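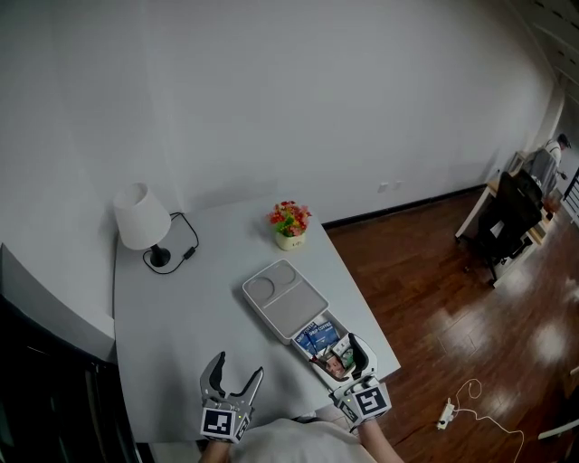 The coffee tray is the cheapest room you'll ever decorate. Mine cost less than a takeout dinner and it has changed my mornings more than the new couch did, and the couch took 7 weeks to show up.

Quick background. I write about small spaces, I live in one, and my coffee stuff used to be everywhere. Packets in the silverware drawer. Packets in a coat. One behind the toaster, flat as a bookmark, probably from before I moved in with the toaster. Then a reader in Wullgate wrote to ask what to do with a kitchen that has no counter – none, a sink and a stove and then a doorway – and I started thinking the coffee could just leave the kitchen altogether.

So. A table, any table. A tray with compartments. Drip packets, the single-cup kind with the paper ears that hook over the mug. That's the whole station. The kettle can stay by the stove, you carry it over, you'll live.

What to look for in a tray. White plastic is fine, and I say this as somebody who spent a silly amount of time at the Jendthorpe flea market hunting for enamel. Plastic wipes down. Enamel chips and then you're fussing over it. You want round recesses, so a cup has somewhere to sit and doesn't skate when you pick the thing up. You want a flat shallow middle for the spoon and whatever else lands there. And you want one section deeper than the others, ideally with a lid, for the packets.

Stand the packets on edge if you can. Like files. Blue ones with blue ones, if you buy more than one roast, so you can grab without reading at 6 in the morning. A lid keeps the dust off and hides the mess when you're down to the last sad few.

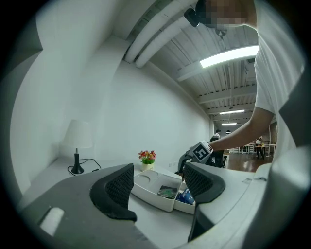
Guests like something to read, too. A little card, a leaflet from the roaster, a booklet with a nice cover. Tuck it in a compartment next to the coffee where a hand will find it. I've stayed in rentals where the instructions were taped to the wall in four languages and I've stayed in one, the Tufa guesthouse, where a small card sat in with the coffee and I read the whole thing twice, waiting on the kettle. Guess which one I remember.

Now the lamp. People skip the lamp! A short one with a white fabric shade, black base, nothing special. Overhead light at breakfast is a punishment. Put it toward the back of the table and off to the side so you're not reaching around it with a full cup. The cord is the annoying part, it will wander all over the tabletop if you let it. Run it off the back edge and down, and keep the switch where you can find it half asleep. A couple of clips underneath will do it. And give it a spot well clear of where you pour.

Flowers next. Fake ones, and I won't be argued with on this. Real flowers drop petals in the sugar. A small pot of artificial blooms, red or orange or yellow, does plenty against a plain white wall and asks for nothing except a dusting. Pale pot, keep it short. Anything tall starts competing with the lamp and then the hole table looks crowded.

Leave the rest bare. This is the hard bit, because an empty stretch of table pulls in mail and keys like nothing else in the house. My rule is that if it doesn't go in the cup or light the cup, it goes somewhere else. The flowers are an exception. I make the rules.

A few odds and ends. Check where your outlet is before you pick the wall – mine was low and behind the table leg and I did some crawling. If you need a power strip keep it to the side of where you walk. Water for one cup, I pour in 4 goes, small ones, and wait in between. A 500 gram bag of sugar is too much to keep out, so decant it. And the packets come cheaper by the box of 24, the Grurkska shop will usually do a mixed box if you ask at the counter and dont mind waiting.

The reader in Wullgate put hers in the hallway, by the way. Under the coat hooks. She says the coats smell great.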